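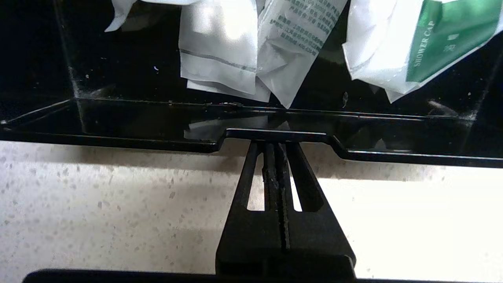 # November 2022, second night

Slept badly, got up early, and have been putting the room to rights before breakfast. I am writing this at the little desk under the window with the lamp on.

The room is 337, at the back, on the side away from the road. I asked for the back when I booked and they remembered. It has a bed, a desk, one armchair, a rail with hangers and a shelf over it, and a bathroom with a door that has to be pulled hard. The bathroom counter is pale and speckled, the sort that hides toothpaste. The black tray on it has the hotel's packets in it, a shower cap among them with a green label, the rest in white wrappers. One of them has a few lines of Chinese printed on it in very small grey type. I had my glasses on and still gave up.

I don't use shower caps at home. I used one in August when I stayed at Lukau and found it was good for putting over my shoes in the suitcase, one shoe in each end, so I shall take this one for the journey back. The other packets I will leave unless I find I have run out of something.

Unpacked properly this time. At Lukau I lived out of the case for the whole stay and was cross by the end of it. Shirts are on the rail, jumpers on the shelf, underthings in the desk drawer because there is no other drawer. Books by the bed. The case is flat under the bed with the empty laundry bag inside. My own washbag is hanging on the hook behind the bathroom door, and I have kept the counter for the glass, the toothbrush and the tray.

The washbag wanted sorting and I did it last night sitting on the edge of the bath. Threw out a tube of hand cream that had gone thin and oily, a comb with teeth missing, and a blister pack with nothing left in it. Found the tweezers I had bought a new pair to replace. Found also a sewing kit from the Ginham, which must be years old, as I have not been there since they changed the carpets. The white thread is nearly used up but the black has hardly been touched. I sewed the button back on my grey cardigan with it, so the cardigan now has one button with black thread and the rest with grey.

Things I forgot to bring:

- the small scissors
- slippers
- the plug adaptor, though the desk has the right sort of socket so it makes no difference
- stamps

I bought stamps at the shop on the corner, and a bottle of water and two bananas. The water was 68 pence, cheaper than I had expected so near the station.

The heating is the one thing I would complain of. There is a dial by the door marked from one to five and I can't find that it does anything. The room was too warm at midnight and cold by four. I got up and put my coat on top of the covers and slept a bit after that. I asked at the desk on my way down for the bananas and was told somebody would look at it. I also asked for a second pillow, and it was on the bed when I came back up, so I expect they will get to the dial as well.

Yesterday was the train and then nothing much. I had a seat facing backwards and did the crossword until the light went. It is 500 steps from the station to the front door here. I know that from the last visit, when I had the bad knee and was keeping count for the physio. I did not count this time but it felt shorter. Supper was soup and bread in the room downstairs, leek and potato, a bit salty. I had the table by the radiator.

Today I am going over to Miah on the bus to see about the chairs. They have had them since the summer and the last letter said the seats were done and the legs were still to be looked at. If they are ready I shall pay and arrange the delivery, and if they are not I shall have a look at them anyway and come back. I have the receipt in my purse and the fabric scrap in the envelope with it. There is a bus that goes from outside the library and I mean to be on the early one, as the later one goes the long way round through Ernska and takes twice the time.

If there is an hour over I would like to look in at the market for a new washbag. The zip on mine catches at the corner and has done all year. I want one that stands up on its own, dark inside, with a pocket that shuts. No scent, no flowers. I have seen the one I want in the catalogue but I am not paying that for it.

Washed my hair this morning with my own shampoo. The shower is a good one, plenty of pressure, and the water came hot quickly. The floor of it is slippery by the drain and I put the hand towel down to stand on. Hung it over the side afterwards. There are two big towels and two small and I have asked them not to change them every day.

Later. Back at half past four, feet sore. The chairs are not ready. Three of the legs have been done and the fourth chair was in pieces on the bench. I was shown it and it does look as though it will be all right. The seats are very good, the green is a shade darker than I remembered but it matches the scrap, so it is my memory that is out. They will write again. I left the fabric scrap with them in case.

No washbag. There was one stall with bags and they were all too small or had writing on. Bought a reel of grey thread instead and have redone the cardigan button.

The dial has been seen to. It is now on three and the room is comfortable. Bath, then the rest of my book, and I have set the alarm for seven.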